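Teaching by hand, week two

Posted Tuesday, November 2, 2021

I said in July that I would write more about the arms once I had spent real time with them. I have now done 214 demonstrations, so I can say a few things.

There are two ways we show the robot a task. One is to take hold of the arm and move it through the motion. The other is to sit at the remote station and drive both arms from there. I started with the first way and I still prefer it for slow work. You feel when a joint is getting close to its limit, and you stop pushing.

Remote control is harder to learn. Indira Kartha got decent at it in a day. I needed most of a week, and I still overshoot when I reach to the left. Florian Langlois told me to watch the fingertips and forget the rest of the arm, and that helped more than the manual did.

The shelf task

This one is simple on paper. Pick up an item, put it in the right compartment, let go, back out. Backing out is where I lose most of my runs — I turn the wrist too early and touch a partition. Out of my last batch of 200, I threw away 14 for that alone. Eamon Phelan thinks I should keep a few of them in the set. I don't agree yet.

The unit is plain pine with four open compartments, and it sits up on a white platform. With both arms in close, the right one hides a good part of it.
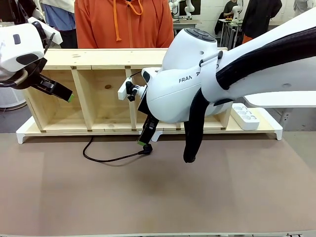 What I'm changing next

Shorter sessions. After an hour my motions get lazy and the arm copies that. I'm also going to start each run from a slightly different position. Vira Derkach does this already and her runs look better than mine.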